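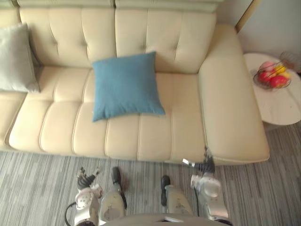 Cleaning channel-tufted leather without leaving product in the seams

gbahrami
I have been through two conditioners on a Jenberg sofa and both leave a white residue in the stitching. The leather is cream, the seat is sewn into horizontal rolls, and the back cushions have vertical channels with buttons, so there is a seam every few inches in one direction or the other. Flat areas wipe clean. The seams do not. I apply with a foam pad, wait 14 minutes, and buff with cotton. What applicator are people using on this construction?

tackstrip67
Too much product. On a pigmented finish the conditioner mostly sits on the surface, and whatever you push toward a channel stays there. Put it on the cloth, never on the leather, and work parallel to the stitching. For the residue you already have, use a soft horsehair brush, dry, then a barely damp microfiber over one fingertip.

Plutham_upholstery
Agree on the amount, disagree on the brush. Dry brushing a light thread fuzzes it over time. I use a damp cotton swab and vacuum first with the crevice tool. Grit in the channels does more harm than old conditioner.

tackstrip67
A stiff brush fuzzes thread. Horsehair does not, at any pressure a sane person would use. I have the same brush on a chair from the Faltport factory outlet and the stitching is intact.

gkiani
Separate point. I would take the blue pillow off the seat until you know it is colorfast. Denim-type dyes transfer to pale leather, and conditioner that has not fully cured makes it worse. Rub a damp white cloth on the back of the pillow for a minute and look at the cloth. The grey-green one is a lower risk but test it too.

gbahrami
Tested both. Grey-green left nothing. Blue left a faint mark on the cloth. It is off the sofa now. No stain on the leather that I can find.

Plutham_upholstery
Wash the cover cold by itself and test again. If it still marks, keep it on a fabric chair. Dye that gets into the finish coat does not come out with cleaner, and the repair is a recolor. Last one I quoted was $806 for a single seat cushion.

seam_ripper_151
$806 is high for one cushion. Aryee sells a matched pigment kit and it is within reach of anyone patient.

Plutham_upholstery
On a flat panel, maybe. On rolled channels the color pools in the seams and you are back to the original question.

gkiani
Also check the front lip of the seat for creasing before you condition again. Light creases are normal there. Extra product will not flatten them.

gbahrami
Understood. Swabs on the left half, horsehair on the right. Will post results at the end of September.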